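August, late evening

The kettle is on for the third time and I still haven't written a word about the walk, so I had better begin before my legs stiffen up completely and I go to bed with the pen in my hand. Paula Avram and I did the ridge at last - the whole of it, from the bus stop at Lurkberg over the top and down to Purkaven, the one we have been promising each other ever since that rainy spring when we got as far as the first gate and went home for soup.

We started just after six, with the valley still blue and so quiet that I could hear Paula's pack creaking behind me. The first part is all forest and I will admit I grumbled through most of it (too many roots, too many flies, boots laced too tight), but at the spring we sat down and ate the plum cake, and after that I was a much nicer person to be with. The marker on the saddle says 1216 meters. I had thought we were higher!

Up on top the wind came from the Hafstein side and smelled of hay. We talked the whole way, about her mother's house and whether to sell it, and about my knee, and about whether one can really learn to swim properly at our age. Paula thinks one can. I said I would come and hold the towels. 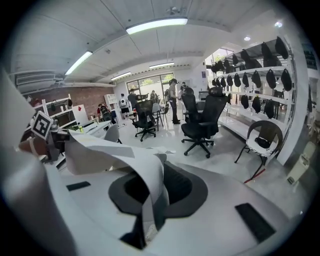
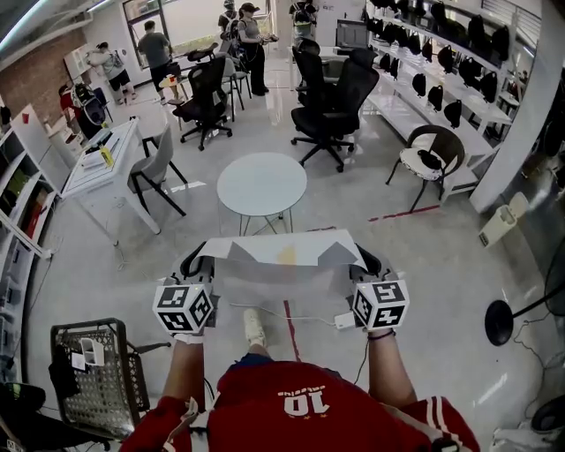 The way down was longer than I remembered from the map, and steep, and I went sideways like a crab for the last stretch while Paula waited at every bend and pretended to look at flowers. We missed the four o'clock bus by the length of a field. So we had lemonade and dumplings at the inn and took our shoes off under the table, and I don't think I have enjoyed a missed bus so much in years.

She wants to do the lake path next, before the weather turns. I said yes right away, which surprised us both. I must remember to buy proper socks, and give her back the blue thermos, and call my sister, who will want to hear about the knee. Tea now, then a very hot bath - and no alarm in the morning.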